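Limescale, hard water and what the numbers mean

12/13/24

Moving from Plutgate to Vernthorpe changed our water more than anything else about the house. Plutgate is supplied from a surface reservoir and the water is soft. Vernthorpe draws from bores in limestone. I had read this before we moved and gave it no further thought until the kettle started shedding flakes into the tea.

What follows is a summary of what I have measured and changed since April, mainly for my own records, though Kamonchanok Ruangrit asked for the figures and may as well read them in one place.

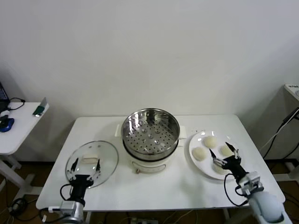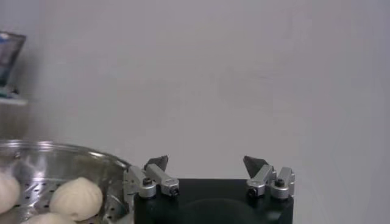
Hardness is reported as milligrams per litre of calcium carbonate equivalent. The "equivalent" matters. The water contains calcium and magnesium ions, not suspended chalk, and the lab converts both to the mass of calcium carbonate that would give the same result. Calcium in mg/L is multiplied by 2.5, magnesium by 4.1, and the two are added. Anything over 200 is generally treated as a scaling problem. Our kitchen tap came back at 358. I sent a second bottle from the outside tap, which is upstream of everything in the house, and the result agreed closely enough that I have not bothered with a third.

Total dissolved solids is a separate figure and the two are often confused. Ours is 654 mg/L. A cheap TDS pen does not measure dissolved solids at all. It measures conductivity and multiplies by a fixed factor, commonly 0.5 or 0.7 depending on the maker, so two pens can disagree by a wide margin on the same glass of water and both be working properly. If you have a pen, find out which factor it uses and write it on the barrel. Neither figure tells you the hardness. Sodium chloride will raise the reading and leave no scale.

The part that matters for appliances is temporary hardness, the portion paired with bicarbonate. When the water is heated, carbon dioxide is driven off and calcium carbonate comes out of solution, preferentially on the hottest surface available. In a kettle with a concealed element that is the base plate. In a storage hot water unit it is the element or the bottom of the tank. Permanent hardness, mostly sulphates and chlorides, stays dissolved on boiling and is left behind only where water evaporates completely, such as on shower glass and around the base of taps.

Deposition speeds up considerably above 60 degrees. Our hot water unit is a storage type and has to stay at 60 or higher to control Legionella, so turning it down is not an available option. What can be done is to limit the temperature at the bathroom outlets with a tempering valve, which was already fitted. The valve itself scales up. Ours had drifted, and the bathroom hot tap was delivering well short of the 45 degrees I expected. The plumber, Danang Tarigan, pulled the strainers, found them half blocked with grit and scale, and replaced the valve cartridge.

For descaling I use citric acid at one heaped tablespoon to a litre, warm. Do not boil it. Calcium citrate becomes less soluble as the temperature rises, and a strong solution held at the boil can leave a white deposit that is harder to remove than the original. Vinegar works, more slowly, and the smell lingers. Sulphamic acid is faster than either and is what most of the packaged powders contain. Keep all of them off marble and off any galvanised fitting, and never mix them with bleach.

Frequency depends on use. I do the kettle every three weeks and the shower rose every second month. The washing machine gets nothing, as it runs mostly on cold. The dishwasher has its own ion exchange softener and only needs salt, but the hardness setting comes from the factory at a middle value and nobody in the previous household seems to have changed it. Moving it to the second highest setting cleared the film from the glasses within a few cycles.

I did get quotes for a whole-house softener. The lower one, from D'Souza, was $1407 installed, excluding the drain connection. The chemistry is sound: resin beads swap sodium for calcium and magnesium, and are periodically flushed with brine. My hesitation is with the brine. We are on septic with a trench field in clay, and sodium does clay soil no favours — it disperses the particles and reduces drainage. Javiera Iturra has a softener on a similar block and diverts the flush to a separate pit, which seems sensible but adds to the cost. The kitchen tap would also need to stay unsoftened for drinking and for the herbs.

Magnetic and electronic conditioners I have left alone. Panya Petchrat lent me one that clips around the pipe, and I ran it for two months with the kettle weighed dry before and after each descale. The difference was within what I would expect from uneven use. That is not a controlled trial and I would not present it as one.

The Alby filter jug under the bench is a partial answer. Its cartridge is a weak acid resin that takes out temporary hardness and lowers the pH slightly. On our water it is exhausted well before the date on the lid indicator, which is only a timer. A drop-count hardness kit gives a better answer and takes a minute.

Next job is the anode in the hot water unit. Réka Veres tells me the magnesium type is consumed quickly at our conductivity and that aluminium is the usual choice here. I will check what is fitted before ordering anything.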